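## 4. Setting the table surface

The Pider folding table ships with its legs locked flat. Two people should open it.

1. Lay the table face down on a clean floor.
2. Press the gray button on each leg and swing the leg out until it clicks.
3. Turn the table over and set it on its feet. Adjust the feet until the top is level.
4. Slide both side latches to LOCK.

**Caution:** Do not load the top past 66 pounds. Keep fingers clear of the hinge when closing.

### 4.1 Cloths and covers

Any cloth up to 40 inches wide fits under the Dultoditz edge clips (sold separately, pack of 8).

1. Spread the cloth and smooth it from the center outward.
2. Fit the corner clips first, then the sides.

**Note:** Textured cloths grip the top better than smooth ones. Remove the clips before washing the cloth.

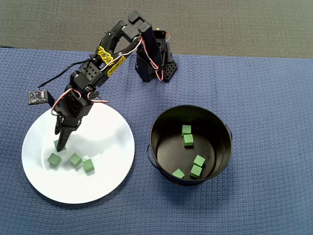
*Fig. 6. Blue waffle-textured cloth on a tabletop.*

Wipe spills from the top with a damp rag. Do not use bleach or scouring pads.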